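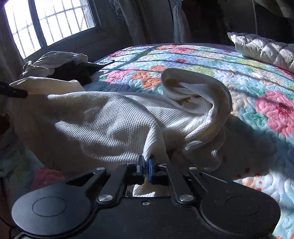
Chapter 3
Woven Structures and Surface Texture

3.1 Introduction

The two previous chapters dealt with fibers and with the spinning of yarn. The present chapter considers what happens when two sets of yarn are crossed at right angles to make cloth. The lengthwise set is the warp and the crosswise set is the weft. The order in which they pass over and under each other is the weave, and it governs most of what a user notices about a fabric: its thickness, its drape, how readily it takes up water, and whether its surface is flat or raised.

Plain weave and twill are treated first, as every later structure in the chapter can be described as a departure from one of them. Section 3.4 takes up the cellular weaves, of which the waffle weave is the best known. Finishing is left to Chapter 5.

Readers who have not used point paper before should work through Appendix B now. Each column of squares stands for a warp end and each row for a weft pick. A filled square means that the warp is on top at that crossing. All diagrams in this book follow that rule, and the first pick is always the bottom row.

3.2 Terms used in this chapter

End: a single warp yarn.

Pick: a single weft yarn, or one passage of the weft across the loom.

Float: a length of yarn that passes over 2 or more yarns of the other set without interlacing.

Repeat: the smallest block of ends and picks from which the whole weave can be built by copying.

Sett: the number of ends per unit of width. Sett is given here in ends per inch unless the text says otherwise.

Take-up: the difference between the length of a yarn in the cloth and the length of the same yarn when pulled straight, given as a percentage of the cloth length.

3.3 Float length and thickness

In a plain weave the floats are as short as they can be. Each yarn is bent at every crossing, the cloth is firm, and its two faces look alike. When floats are made longer, the yarns have more freedom to move sideways and to bunch together. The cloth becomes softer and, at the same sett, easier to distort.

If all floats are the same length and are spread evenly, the surface stays level. Relief appears when long and short floats are placed next to each other in a fixed pattern. The tightly interlaced parts hold their place while the long floats ride up above them. In a waffle weave the long warp floats and long weft floats form the four sides of a square, and the plain crossings at the center form the bottom of a hollow. The hollows on one face correspond to ridges on the other.

The effect is weak while the cloth is under tension on the loom. It develops when tension is released, and more fully after washing, as the yarns shrink and the floats draw the cells inward. Allowance for this loss of width must be made when the warp is planned.

3.4 A trial warp

The samples discussed in the rest of the chapter come from one cotton warp of 525 ends, set up at the Ulldale weaving workshop by Iason Chatzigeorgiou. The reed, the yarn and the loom were kept the same throughout - only the lifting plan and the weft were changed. Weft yarns are referred to by their shop names, Arov for the finer and Wodura for the heavier.

The warp was long enough for 58 samples. Each was measured on the loom under tension, again after a day lying flat, and a third time after washing. Table 3.1 lists the widths for the plain weave and twill samples, and Table 3.2 those for the cellular weaves. The Cullinane draft, used for the deepest cells, is given in full in Section 3.6.

Two cautions apply to both tables. Thickness was read under light pressure, and a ridged cloth gives a lower reading if the pressure is raised. The edges of each sample were left out of the width readings, as the selvage was woven in plain weave and took up at a different rate from the body of the cloth.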